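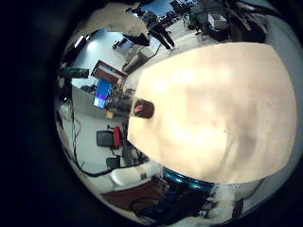 Superfície clara com uma pequena peça castanho-escura junto à borda.

O carro é meu, a centralina é deles

Comprei o carro em segunda mão e, durante um tempo, vivi na ilusão de que era meu. Tenho o livrete, pago o seguro, aspiro as migalhas. Depois acendeu-se uma luz no painel e fiquei a saber que sou, na melhor das hipóteses, o inquilino.

A luz era um disparate, um sensor que se troca em menos tempo do que demora o café da oficina. A Hala Moussa, que me trata dos carros desde que eu tinha cabelo, trocou-o e mandou-me sentar. A peça nova tinha de ser “apresentada” à centralina. Usou mesmo este verbo, como se falássemos de um genro. Para a apresentação é preciso a interface da Plarnix, e para usar a interface é preciso um crédito, e para comprar o crédito é preciso que o servidor da Cirdale esteja bem-disposto. Não estava. O carro dormiu na oficina, consertado e imóvel.

Não tenho saudades do carburador. Quem diz que os carros antigos eram melhores nunca tentou pegar um numa manhã de geada, com o vizinho à janela a dar opiniões. A eletrónica gasta menos, avaria menos e trava por nós quando vamos distraídos. O que me irrita é a portagem. Cada crédito custa 184 euros, serve para um só veículo e caduca ao fim de 100 dias, como os iogurtes, só que mais caro. A oficina Moussa gasta roughly, como vem escrito no orçamento da Plarnix que ninguém se deu ao trabalho de traduzir, 3.000 euros por ano nisto, e não aperta um parafuso com eles.

O argumento da segurança já o conheço. Se qualquer um puder mexer na centralina, dizem, será o caos: motores a fumegar, velocímetros a mentir, adolescentes com um portátil. Ora, os adolescentes com um portátil já lá estão. O rapaz que alterou o Bunadetti do meu cunhado fez tudo numa tarde de junho, sem crédito nenhum, e o carro passou a andar mais e a cheirar pior. Quem fica à espera do servidor é a mecânica que passa fatura.

Eu pedia pouca coisa. Que uma peça comprada e paga pudesse ser instalada sem autorização de um escritório noutro fuso horário. Que os códigos de avaria viessem explicados no manual, aquele calhamaço que gasta três páginas a ensinar a regular o encosto de cabeça. E que, se o fabricante quer mandar no carro depois de o vender, ajudasse ao menos com os pneus.

Fui buscá-lo na terça-feira, depois do almoço. A Hala ligou a interface, o servidor acordou, a barra avançou até ao fim e a luz apagou-se. Paguei o sensor, a mão de obra e o crédito, que vinha numa linha à parte com o nome de “serviço de ativação”. No caminho para casa o painel avisou-me de que havia uma atualização disponível. Carreguei em “mais tarde”.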